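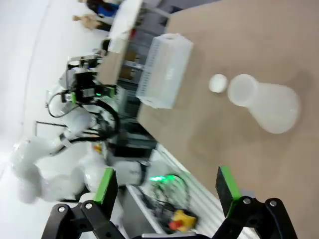 Visit to the Ivunbridge teaching hall, June. Notes by Hakim Wibisono for the Plasus methods group.

We joined the morning shift at bench 7. The task under record was a labware tidy: flask, cap and two baskets, with both arms driven by remote control. Svitlana Tkachuk, who runs the bench, wants 80 accepted runs per task before anything goes to training. The log stood at 136 attempts, with rejects kept in a separate folder.

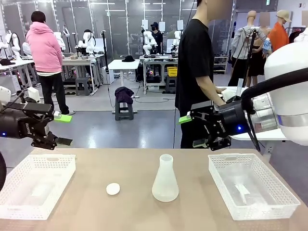 *Flask, cap and baskets on the bench, both grippers over the table.*

Start positions vary between runs. In some the flask stands upright, in others it lies on its side. I asked if the frosted plastic gave trouble. Tkachuk said depth readings on it are poor and that the wrist view matters more for the final approach.

Zixuan Xiong covered the change of props. Clear items are a later addition to the list, and liquid levels are written down for each run.
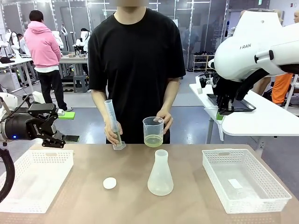

*Cylinder and measuring beaker at the table, each with a little liquid.*

Open points: cycle time per run was not available, and we still need the operator rota. Odette Moulin will send both.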